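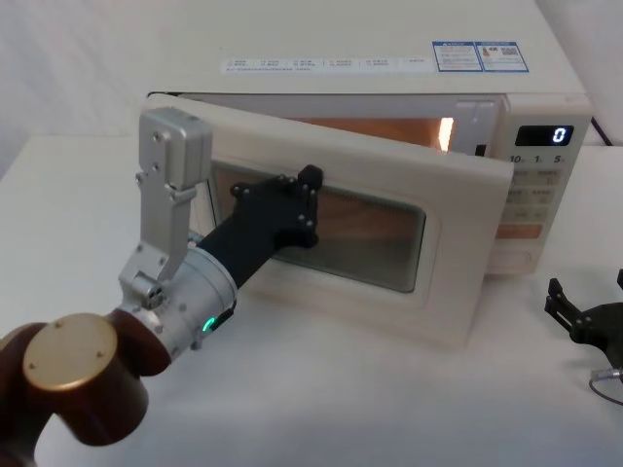

Where should a microwave go in a small kitchen?
Put it somewhere the door can swing all the way open, at a height between your elbow and your shoulder, with a clear patch of counter within reach for the hot bowl. Everything else (the color, the outlet, what your mother-in-law thinks of it) can be sorted out later.

I've been asking people that question for months now, mostly because I got it so badly wrong myself. When I moved into my place in Okgate I had 28 inches of usable counter and a microwave the size of a hope chest. It went on top of the fridge. I'm not tall. Every bowl of soup came down past my eyebrows, and after one very close call with some minestrone I started measuring things.

So, doors first. Most countertop microwaves are hinged on the left, with the controls on the right, and you'd be amazed how many of us shove them into a corner with a wall on the left side. Then the door opens halfway, hits the paint, and you're feeding a dinner plate in sideways like you're mailing a letter. If your only free corner is a left-hand one, pull the oven out until the door clears. Yes, you lose counter. I lost a cutting board's worth and I've never missed it!

Then there's the top. I love a flat top, and I'm a terrible person about piling things on it: bread, mail, a fruit bowl, once a whole sheet cake. Check your manual before you do the same, as plenty of ovens want open space above and behind them to let the heat out. While you're up there, read the stickers, too. I spent two years with mine before I peeled off the one with all the tiny print, and I wish I'd taken a picture of it first.

Color is where I get carried away. For ages it was black or stainless and that was that, but cream is back, with soft corners and a door that looks like it belongs on an old refrigerator. I saw a whole row of them in May at Clerkow, the secondhand appliance shop across from the bus depot, and I stood there like I was at the puppy shelter. Cream against an off-white wall is lovely, quiet and a little buttery. It shows tomato sauce from across the room, but so does everything in my house.

The one I took home was 800 watts, which sounded puny next to my old monster. It's fine. Oatmeal takes a bit longer, and I use the wait to empty the drying rack. What I really care about is buttons: I want time keys I can hit with an elbow while holding a pot of rice, and numbers I can read before coffee.

It lives on a plain white table now, a Prelell I found for $100, right beside the stove. The door swings free, the soup travels at belly height, and there's a folded towel waiting next to it for the bowl. The bread has moved to the top of the fridge.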